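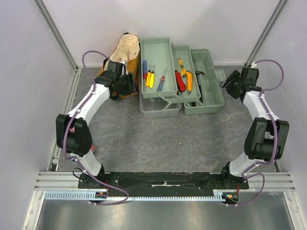
# Keeping two arms out of each other's way (and out of the toolbox walls)

If you've got two arms sharing one box of tools, sooner or later you'll want both of them reaching in at the same time. The good news is that you can get there with a geometry file, a lock, and a small change to how you sample paths. I moved our cell over to this in May and I'm still a little giddy every time both arms go at once.

I'm using Nemimik as the planner front end. Most of this carries over to any sampling planner that lets you supply your own collision check.

## Before you start

- Both arms calibrated to one shared world frame
- A depth view of the work surface, fixed to the cell
- Nemimik with the `dual` extra installed
- An open toolbox. Ours is a cantilever one, unfolded to the right, so the trays step down from left to right

## 1. Model the trays as separate boxes

My first attempt wrapped the whole toolbox in one big collision box. The planner refused every single grasp, of course, because every tool was inside the obstacle! What you want is an open-topped shell for each level:

```yaml
toolbox:
 frame: world
 parts:
 - name: top_tray
 shape: open_shell
 wall_mm: 4
 - name: middle_tray
 shape: open_shell
 wall_mm: 4
 parent: top_tray
 - name: lower_bin
 shape: open_shell
 wall_mm: 6
 parent: top_tray
```

The size and offset fields come from the fitting step below, so leave them out for now. Measure your own wall thickness and put that in.

Don't skip the folding linkage along the front. It's thin, it crosses over itself, and depth cameras love to drop it. I add it as a flat slab running the length of the open trays and call it done. You lose a little reach from the front and gain a lot of calm.

## 2. Fit the shells to what the camera sees

```
nemimik fit --model toolbox.yaml --source depth --out fitted.yaml
```

The fitter looks for rims first and works down. It prints a residual for each part. On my cell the top tray settles quickly and the lower bin takes longer, with the middle tray somewhere in between depending on how much of it is covered by what's lying in it.

If a part won't settle, lock its rotation to the parent:

```yaml
 - name: middle_tray
 parent: top_tray
 lock: [roll, pitch, yaw]
```

The trays on a cantilever box stay parallel as they unfold, so this costs you nothing and clears up most bad fits in one go.

## 3. Split the space, but let the border move

A fixed line down the middle is the obvious approach, and it works until the tool you want is on the wrong side of it. A tray of screwdrivers on the left and one hammer down in the right-hand bin makes for a very busy left arm.

So each arm gets a home zone plus a shared strip, and the strip has a lock:

```python
zones = ZoneMap(
 left=["top_tray"],
 shared=["middle_tray"],
 right=["lower_bin"],
)

with zones.claim("middle_tray", arm="right", timeout=11):
 path = planner.plan(arm="right", goal=grasp)
 right.execute(path)
```

The timeout is in seconds. When it runs out, the claim raises `ZoneBusy` and you choose a different tool for that arm. Please do catch it! The default handler stops both arms, and you'll spend an afternoon thinking your controller crashed. (I did. It was a nice afternoon otherwise.)

Zones are names, so they follow the fitted shells. Shift the toolbox, run the fit again, and the zones go with it.

## 4. Check the swept path, cables included

Checking joint positions at each waypoint isn't enough in a tight cell. With the bases both at the front and the arms reaching back toward the middle, the elbows can swing a good distance between two perfectly legal waypoints.

```python
planner.check = SweptCheck(
 step_deg=1.5,
 padding_mm=17,
 attach=["cable_left", "cable_right"],
)
```

Those `attach` entries are fat capsules tied to the forearm links, sized to cover the loops our cables make outside the arms. Glenys Bickerstaff suggested them after reading my first config, and they've been the best single change in this whole setup. Go generous on the radius.

Padding is worth playing with. I started at 57 mm and the planner couldn't get a gripper into the top tray at all. At 17 it gets in and still leaves room for a slightly stale fit.

## 5. Plan the exit along with the entry

This one's my favorite. Ask for the grasp path and the lift-out path together, and reject the grasp if the lift-out fails:

```python
plan = planner.plan_pair(
 approach=grasp,
 retreat=Lift(axis="z", then="home_clear"),
 attach_object=True,
)
```

With `attach_object=True` the tool becomes part of the arm for the retreat. Long thin shafts are where this pays off, especially a screwdriver lying diagonally in a tray, where a lift that's fine for the gripper can drag the tip straight into the rim. The planner will often pick a different grasp point along the handle once it knows about the shaft. Watching it choose is great fun.

## 6. Run it dry

```
nemimik replay --pairs plans/ --ghost --report
```

My last batch had 261 plan pairs, and the report flagged the ones where minimum clearance dropped below the padding at any step. Open those in the viewer and scrub through them. Nearly all of mine were the right elbow during a claim on the middle tray, fixed with a tighter joint limit:

```yaml
limits:
 right:
 elbow: [-95, 40]
```

Replay again after every limit change, then run on hardware at quarter speed.

## Common errors

**`FitDegenerate: lower_bin`** The camera can't see enough rim. Move both arms to `home_clear` and fit again.

**`ZoneBusy` on every claim** A previous run died holding the lock. `nemimik zones --release-all` clears it.

**Retreat fails, approach is fine** Check the attached object's length. The default is a cube.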